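Home | Products | Support | Manuals | Contact

We use cookies to improve your visit. Accept | Settings

Godgate Guest Lock -- Installation and Set-up Guide
Section 4: Commissioning the Lock
Revision 2019-06-10

Complete Section 3 (mounting and wiring) before starting. The lever must return to horizontal under its own spring force. If it does not, loosen the through-bolts by a quarter turn and test again.

4.1 Before you begin

You need the master card, one blank guest card and the site code issued by Sellholm when the order was placed. Keep the door open for all steps in 4.2.

CAUTION: Do not close the door until the master card has been enrolled. An unenrolled lock can be opened only with the emergency key.

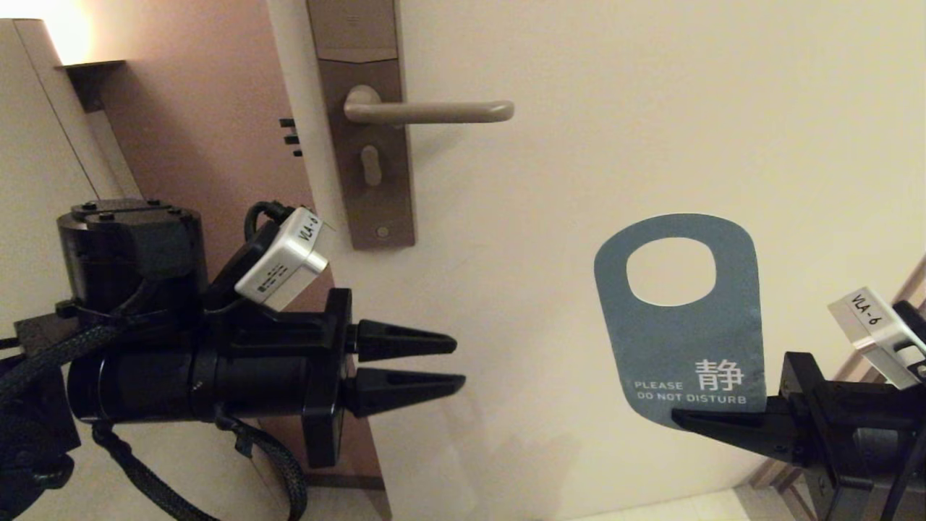

Fig. 4-1. Lever handle with card-reader panel at the top of the plate and thumb-turn below.

4.2 Enrolling the master card

1. Fit the battery pack. The lock sounds one long tone.
2. Hold the master card flat against the reader until the tone repeats.
3. Remove the card. Within 300 seconds, enter the site code on the Casado handheld unit and press SEND.
4. Hold the master card against the reader again. Two short tones confirm enrollment.
5. Press the lever down fully and release it. The latch must retract and spring back.

NOTE: If the time limit in step 3 runs out, the lock discards the card data. Start again from step 2. The battery pack can stay in place.

4.3 Testing the privacy function

1. With the door still open, turn the thumb-turn to the privacy position.
2. Present the guest card. The lock must refuse it with a low tone.
3. Present the master card. The lock must accept it.
4. Return the thumb-turn to its rest position and present the guest card again.

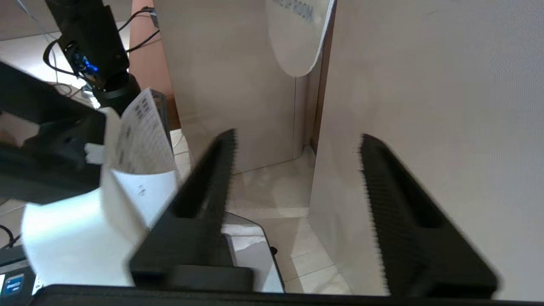
If the guest card is refused in step 4, the privacy switch is out of adjustment. Remove the plate, check that the switch lead is not pinched -- this is the usual fault on retrofit doors -- and repeat 4.3 from the beginning. Do not bend the switch arm.

4.4 Error codes

Error 139 on the handheld unit means the site code does not match the master card. Do not keep retrying; after four failed attempts the lock must be reset with the emergency key. Contact Sellholm for a replacement code.

4.5 Handover

Record the door number and the lock serial number on the handover sheet. Return the master card to the site manager. For installations at Gudlow sites, send a copy of the sheet to Olga Paredes, Technical Records.

Continue to Section 5: Battery Replacement.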